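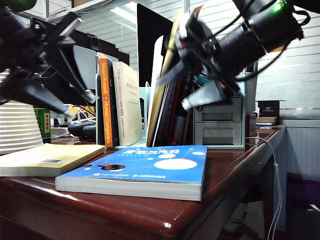

Getting a desk's worth of books to stand up by themselves is one of the most satisfying small jobs I know, and it costs almost nothing beyond an evening. I've done it on every desk I've had, from a wobbly thing in my first rented room in Eston to the big one I use now, and I still get a little thrill when the last spine slots in. The desk here is a good one to learn on: a glossy reddish-brown top, a pale mint-green organiser in the middle holding the upright books, a couple of paperbacks lying flat nearer the front, and over on the right a cluster of books and folders leaning to the left. If your own desk has got to that stage you're most of the way there already!

What you'll need

A book organiser or a pair of bookends
A soft dry cloth
A tape measure
A pencil and some scrap paper
A box for the books that are leaving

Step 1: Measure before you move anything

Measure the clear width you can spare behind your working area, then measure the depth from the foot of the monitor to where your hands rest. Write both down. My organiser is a Bekwood one and takes up 228 mm front to back, which just fits between the screen and my notebook. I didn't measure the first one I bought (also Bekwood, the deeper model) and it pushed my keyboard so far forward that my elbows hung in mid-air for a month.

Step 2: Empty the row

Take everything out, even the books you think are fine where they are. Pile them on the bed or the floor, spines facing you. Wipe the desk and the organiser while they're bare. A polished top shows every speck, so go along the grain with the cloth and finish with a clean corner of it.

Step 3: Sort by how often you reach for them

Forget subject and forget colour for now. Make 3 piles:

Daily - the book you're reading, the notebook, the one you look things up in
Weekly - course books, manuals, anything you're partway through
Hardly ever - be brave with this one

The third pile goes to a shelf or into the box. I had a Heltex printer manual on my desk for a whole year after the printer had gone to my brother. Have a good flick through before you let anything go, as I've found train tickets, a recipe for plum cake and a very old bank letter that way.

Step 4: Build from the ends

Put your heaviest, squarest book at one end of the organiser, tight against the side. Do the same at the other end with the next heaviest. Now work inwards from both, tallest first. Thin paperbacks go in the middle where they're held up by their neighbours, and soft folders go between two stiff covers so they can't sag.

If things start to tip, you've probably got too much room and not too few books. Slide the end of the organiser in if it's adjustable. If it isn't, lay one fat paperback flat in the gap with its spine outwards and stand the next book against it. It looks lovely too, like a proper shop display.

Step 5: Don't cram it

Leave a finger's width free. You should be able to pull a book out by the middle of its spine without dragging the ones on either side along with it. Tugging at the top edge is what splits the covers of cheap paperbacks - I learned that on my poor Arabzadeh grammar, now mostly sticky tape.

Step 6: Give yourself a flat spot

Keep a place near the front for books in use. Two side by side is a comfortable limit for me, and 4 in a stack is where I start losing pens underneath. When you want the desk clear for something else, those books go back in the row first, which is where your spare finger's width comes in handy.

Keeping it going

Every evening, put the flat books back or leave them squared up to the edge of the desk. It takes up to 3 minutes, less if the kettle's on.

Once a month, pull out anything that hasn't moved and ask if it still belongs there. I do a bigger sort in February, when the weather's grim and I'm glad of an indoor job.

If you have a very long desk you can run two organisers, one at each side of the screen. Mine is 1,145 mm wide and one is plenty.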